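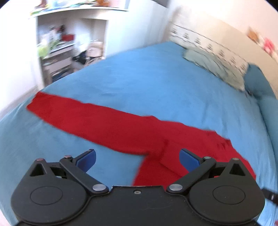

I don't believe in most squeaky hinge advice. Olive oil goes gummy by July, and candle wax only bothers the people who sell candles. Every joint wants the same treatment, whether it's a kitchen cupboard, a pair of folding steps or a linkage with round silver pins at the pivots like the one at the top. Wipe it first. Then one drop of light machine oil at the pin, work it back and forth, wipe again. If you can see oil, you've used too much.

Soaking things overnight is another one I doubt. I tried it on the garden shears at Fendcombe and got a messy tray and the same stiff shears. Wire wool and 2 minutes did more.

Nayeli Sandoval swears by graphite powder for locks and I'll give her that, though it gets on your cuffs.

As for the sprays that claim to clean, protect and lubricate, I've had three cans. One was all right. Don't put any of them near a door you've just painted.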